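**Zallent bench pack, two-arm edition (Grarkance)**
Tested on the Skunix simulator, default physics settings, two workstations

We bought the Zallent pack to check motion plans before they go anywhere near hardware. It gives you a simulated bench, two arms with grippers, a boxy instrument with a sliding tray, well racks, and colored balls standing in for samples. The scripts cover the usual loading jobs: open the tray, place or remove samples, close the tray, and move on to the next rack. I've used it daily for a month and I'd call it a good product with one fault that should have been caught before release.

The fault is in the tray. The close command doesn't check whether a gripper is in the way. If an arm is still inside the tray's travel when the other arm's script calls for the tray to close, the tray closes anyway. The physics engine then does one of two things. Either the front bar pushes through the fingers and no contact is logged, or the arm gets thrown clear with joint speeds no real motor could reach. The first case is worse. The run finishes, the report says "complete," and you have a plan that would drive an instrument drawer into a gripper.

I found it by accident. I was replaying a run to look at a slow approach on the left arm and saw the front bar and a fingertip in the same place. The log for that run was clean.

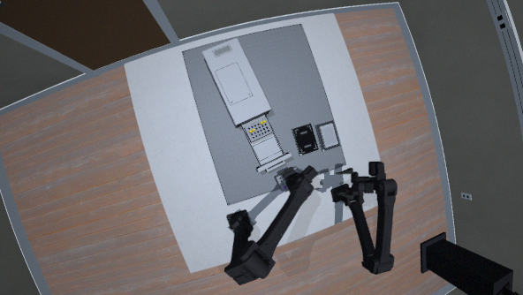 Marlies Zaugg wrote in after reading a draft of this review to say that she had the same thing on the one-arm edition, and that setting the contact margin higher made no difference for her. She now runs every plan a second time with the tray treated as a fixed obstacle, which catches most of it and doubles the time.

Her approach works, but you lose any plan that relies on the tray moving, and the tray moving is what I bought the pack for.

**How often it happens**

I left the standard loading script running overnight with random start positions for both arms, 1000 runs in all, and wrote a small checker that compares the tray's volume with the volumes of both grippers at every step. It flagged 114 runs. The pack's own report marked 90 of those as complete with no warnings. The other 24 were the thrown-arm type and did get an error, though the message said "target unreachable" and pointed at the wrong step.

I repeated a sample of the flagged runs on the second workstation from the same seeds, and they failed the same way. Whatever the fault is, it's repeatable, and that helps.

**What Grarkance said**

Support answered within a day. Harish Kotian handled the ticket and was direct about it. The tray is built as an animated part with a set path, and the collision layer treats animated parts as decoration unless a flag is set. The flag exists for the instrument body. For the tray it was left off in the two-arm edition because it slowed the scene down. He sent a patch file that turns it on.

With the patch, the tray stops on contact and the run ends with a proper error. My checker found nothing in 100 of the previously flagged seeds. The slowdown is real but small on our machines. I'd take it every time, and I don't see why the flag was ever off by default in a product sold for plan checking.

The patch isn't in the main download yet. Kotian said it would be in the September update. Until then you have to ask for it, and nothing on the product page tells you that you need to.

**The rest of the pack**

Rack work is the strongest part. Hole spacing is consistent between the racks, the balls seat properly, and a badly aimed release gives a believable miss – the ball rolls to a neighboring hole or off the block entirely. Grip force can be set per finger. I had no false passes on any rack-to-rack job, patched or not. 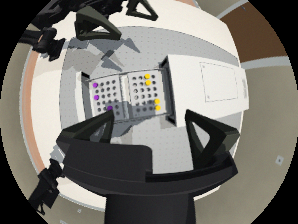

*Rack job, gripper open. Purple balls in the left rack, yellow in the right.*

Arm-to-arm collision checking is also sound. I tried to make the two grippers overlap over the mat and couldn't do it. The planner refused or the run stopped, with an error naming both links. That makes the tray problem more annoying, as the checks are clearly in there and working for everything else.

A few smaller complaints:

- The manual describes the tray as "fully interactive" on its second page. Before the patch, it wasn't.
- Error messages give the script step and leave out the simulation time, so finding the moment in a replay takes longer than it should.
- Resetting the scene puts the balls back but leaves the tray wherever it stopped. Add a close command to your own reset.
- The Marti import plugin drops gripper force settings without a warning. Check them after every import.

**If you already own it**

Ask support for the tray collision patch by that name and apply it to a copy of the scene. Then rerun any plan that passed before and includes a tray close. We had nine saved plans of that kind and two of them failed after the patch. Neither had been moved to hardware. Both had the same cause: the second arm's retreat started one step late. Adding a wait until that arm reports it is home fixed both.

Keep a hardware interlock on the real instrument in any case. A simulator pass was never a reason to bypass it.

**Rating:** three out of five as shipped, four with the patch. I'll run the same seeds on the update when it arrives and change the score if the fix is on by default.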